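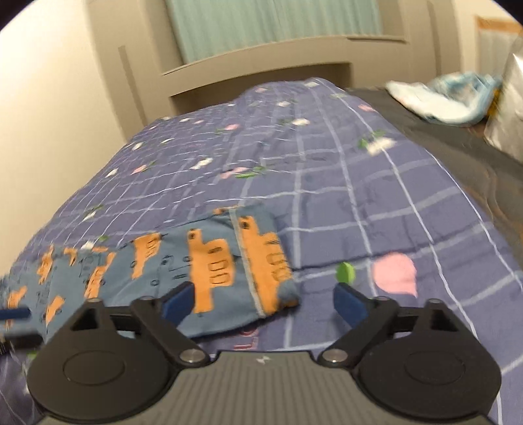

Njoroge Gachanja asks if our trip to Maldonado is possible with small children, and how much we had to prepare before. Many readers wrote similar questions after the July posts, so I collected the answers on one page.

How long did you stay?
Thirteen nights. The first two we were very tired from the flight and did almost nothing, only the beach and a supermarket.

Was it cold?
Yes. July is winter there. We wore jackets every day and the children did not swim. If you want to swim, please go in January.

Did you rent a car?
We did, for six days. In the other days we took the bus, and the children liked it better. Car seats must be reserved early. We asked for two and received one, so the first morning was lost.

What did you do when it rained?
Card games, drawing, and a long lunch. My daughter read the same horse book three times.

How do you travel with a child who does not eat fish?
With a lot of pasta. Most restaurants made a plain plate for her when we asked politely.

Can I use your packing list?
Of course. It is in the July posts, at the end of part 2. I forgot to write rain boots on it, please add them.

Will you go again?
My husband says yes, in summer. I would like to see the mountains first.

Kimutai Ogola
Last changed: 20 October 2018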